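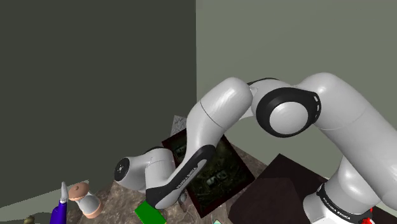

TRAVEL & HOLIDAYS

Wamico adds December departures to Erkisia for people who have had enough of drizzle

18 Jul 2019

It may seem rude to bring up December while the paddling pools are still out. Even so, holiday company Wamico has today put its first winter programme to the island of Erkisia on sale, with weekly flights from Fistavthorpe Airport.

The airport has one runway, one café and a car park that costs less than the sandwiches. Passengers from the area have until now had to begin their winter holidays with a long drive in the dark, and Wamico feels they have suffered enough.

Guests will stay in Valente, a harbour town on the south coast with 60 rooms set aside for Wamico customers across two family-run hotels. The beach is a short walk downhill. The walk back is, regrettably, the same hill.

Winter in Valente is mild and mostly sunny — swimming is possible, though local people will watch you do it with some concern. The coastal path runs for about 70 kilometres, with bars at sensible intervals, and the Saturday market sells oranges, rope and very little else.

The first 1000 bookings include a free checked bag. Prices include flights, breakfast and transfers, and children under three travel free on a parent's lap, whether the parent likes it or not.

Bookings are open now on the Wamico website, quoting 3184.

ENDS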